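Growing Tomatoes on a Short Calendar

At Cenholm the tomato season is decided in the seed tray. Oana Stoica runs the trial beds there, on a slope that gets its last hard frost in May and its first in September. She grows for slicing, on heavy soil, without heat after transplanting.

The site holds 700 plants in four unheated tunnels and one outdoor block. Each variety is planted twice, once at the wind end of a tunnel and once in the middle. Yields at the wind end run lower every year, and Stoica records both figures separately. An average, she says, would describe a plant she does not have.

Sowing and potting on

Seed goes into a peat-free mix in late March. Trays sit on a heated bench until the first true leaves open, then move to a cooler bench with more light. Seedlings are potted on once, buried to the seed leaves. Stoica stopped potting on a second time after a comparison in which the twice-moved plants flowered later.

Transplanting follows soil temperature at a depth of 4 inches, read at 8 in the morning. The beds are covered with black woven fabric two weeks ahead. If the reading drops after planting, a layer of fleece goes over the row and stays on until it recovers.

Two varieties compared

Salis is a large, ribbed beefsteak with few seeds. In the tunnels it set well on the first two trusses and poorly above them. The outdoor plants ripened too late to be worth the space.

Nygård is smaller, round and firm. It reached first ripe fruit in about 46 days from transplanting, under cover, and cracked less after uneven watering. The skin is thicker. Stoica rates it below Salis for flavor and above it for everything that happens between the plant and the kitchen.

Both are trained to a single stem on string. Side shoots come off weekly, in the morning, by hand. The growing tip is removed at the start of August, two leaves above the last truss worth keeping.

Water and feed

Drip lines run on a timer made by Komero, with a manual valve at the head of each tunnel. Watering is frequent and light until fruit set, then deeper with longer gaps. Feed is a high-potassium liquid, started when the first fruits are the size of a marble. Blossom end rot showed up in one tunnel in July and was traced to a blocked line.

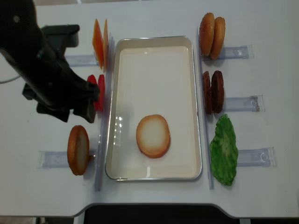
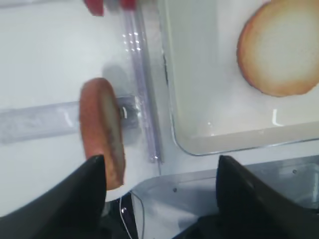
Picking and storage

Fruit is picked at first full color, with the stalk on, and laid stem end down in a single layer. Nothing is refrigerated before slicing. Green fruit left in September is brought in on the truss and ripened in a dark shed, where losses depend mostly on how often someone checks for rot.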